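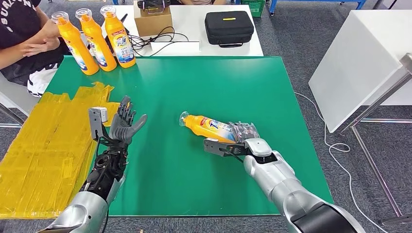 **Dindenthorpe building, ground floor: fire and electrical walk-through, January**

Started 9:10 a.m. at the loading door. Items are marked OK, FIX or RECHECK. Last year's list used a different room order, so the numbers don't match.

**Exits and routes**

- [x] Main door opens fully, closer works. OK
- [x] Exit sign over main door lit on battery test. OK
- [ ] Rear corridor clear to full width. FIX. Flattened cartons stacked against the left wall outside Room 4. Same comment as the last two visits.
- [x] Loading door releases from inside without a key. OK
- [ ] Stairwell door latches on its own. RECHECK. Latched three times out of five. Strike plate is loose and one screw is missing.

**Extinguishers**

- [x] 16 units on the register, 16 found. OK
- [x] Gauges in the green. OK, except the unit by the kitchen, which reads at the low edge. Swap it at the next Nenedar service call.
- [ ] Tags signed monthly. FIX. Nothing signed for November on the east side.
- [x] Hooks and brackets tight. OK

**Electrical**

- [x] Panel doors closed and labeled. OK. Label for circuit 19 is handwritten and fading. Print a new one.
- [ ] No power strips plugged into other power strips. FIX. One pair under the desk in the Lim office, with a space heater on the second strip. Heater unplugged during the visit.
- [x] GFCI outlets trip and reset, kitchen and both restrooms. OK
- [ ] Three feet of clear space in front of panels. FIX. Mop bucket and a folding ladder in front of Panel B.

**Alarm and lighting**

- [x] Pull stations visible and not blocked. OK
- [x] Horn and strobe test heard in all rooms. OK. Faint in the Wumano storage room with the door shut. Ask about adding a unit there.
- [ ] Emergency lights hold for the full test. RECHECK. Fixture 487 went dim before the end. Battery ordered.

**Follow-up**

Cartons, ladder and power strips can be cleared the same day. Strike plate needs a work order. Recheck the stairwell door and fixture 487 once the parts are in, then initial both lines on the paper copy in the front office binder.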